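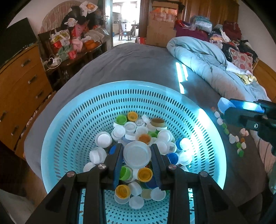 Perihan Sönmez wrote at 09:14 that the bottle cap page had gone wrong again, the total now says 593 when the Ultadthorpe bag alone took us past 600, and could somebody please look before the newsletter goes out.

Ticket status: open
Assigned to: Yogesh Pal
Area: website, collection totals

Yogesh Pal, 09:40
Looking. The page adds up whatever is in the shared spreadsheet, so either the page can't add or the spreadsheet is lying. I have money on the spreadsheet. Perihan, which browser are you using, and have you tried refreshing?

Perihan Sönmez, 09:52
I have refreshed it so often the button is wearing thin. Same on my phone. Same on Rocío's laptop, which she lent me with a look.

Yogesh Pal, 10:25
Fine, not the browser. I cleared the site cache and the total went from 593 to 593. Next I turned off the plugin that draws the little thermometer. The total stayed put and the thermometer turned into the word "undefined" in very large letters. Plugin is back on. Apologies to anyone who visited between 10:10 and 10:20 hoping for news of undefined.

Rocío Alarcón, 10:41
Might be me. I put in the Drutodholm figures last night and the sheet asked if I wanted to convert something. I said yes because it was late and it seemed keen.

Yogesh Pal, 11:05
Thank you, that narrows it down. The sheet has turned 3 of the rows into dates. One school's caps are now a day in November, and the page quite reasonably declines to add November to anything. The rows are Drutodholm, Stutwood and the second Ultadthorpe bag.

Steps taken:
Made a copy of the sheet before touching it.
Set the whole column to plain number.
Typed the three rows in again from the paper forms (Rocío read them out over the phone, twice for Stutwood, where the handwriting is more of a mood).
Cleared the cache again.

Total now reads 800. Perihan, does that agree with your notebook?

Perihan Sönmez, 11:30
It does – to the cap. The thermometer has gone off the top of the page though, and is sitting over the menu.

Yogesh Pal, 11:48
It was built for a target of 600. Nobody expected Stutwood. I've raised the top of the scale and the menu can be clicked again. I have also locked the column, so the sheet will refuse dates from now on, however keen it gets.

Hooman Taheri, 12:15
Can the page say "caps" and not "units" while you're in there? I asked in the spring.

Yogesh Pal, 12:22
Done. Found your spring request too, filed under "units".

Status changed to: resolved
Reopened by Perihan Sönmez, 12:31: it now says "1 caps" next to Negi.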